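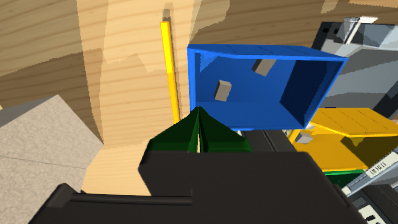 Stundus Bin Transfer Pack

Wrist-view simulation package for training and testing small-part picking policies
Supplied by Hurnside. Page last revised May 18, 2021.

What you are buying

Stundus is a simulated workcell with a set of rendered demonstrations and a scoring script. The gripper works over a blue open-topped box with small blocks in it, and there is a yellow tray alongside. The demonstrations are rendered from the wrist view, fingers included.

The pack holds 3,000 rendered demonstrations. It was put together to test one claim: that a policy trained only on rendered wrist views will pick small gray parts from a real bin without any real footage. We doubted that claim when we started and we still mostly doubt it.

What we found

A policy trained on 2,000 of the demonstrations did well on the simulated test set. Anyone's would. The test scenes come out of the same generator as the training scenes, and a high score there mainly tells you that training didn't break. We publish the number in the download notes and would ask you not to put it on a slide.

On the bench the same policy was given 100 picks. It got through the easy ones, blocks lying flat and away from the walls, and lost a good share of those leaning or close to the rim. Adding five real demonstrations to the training set helped more than any change we made to textures or lighting. We can't say why. Anil Poojary, who ran the bench trials, thinks the real clips fixed the approach height and had little to do with how things look. That would be bad news for the rendering side of this product – he may be right.

The Coşkun comparison

Buyers ask how this stands against the Coşkun method, which randomizes wood grain, panel color and shadow on every episode. We reran it in our cell. Bench results moved a little, within the spread we saw from simply changing the random seed. Treat any single-seed result in this area with suspicion, ours included.

In the pack
Workcell scene files
Rendered demonstrations with gripper state and joint positions
Scoring script and held-out scenes
Bench trial log, failures left in

Not in the pack
Real footage
Trained weights
Support for two-arm cells

Requirements

Runs in the Estness simulator only. The contact settings were tuned there and don't carry over. One customer tried porting them and the blocks crept across the floor of the box by themselves.

Licensing

Single-lab license, no resale of the renders. A second bench trial with a different gripper is planned for June, and its log will go to existing license holders at no charge, whichever way it comes out.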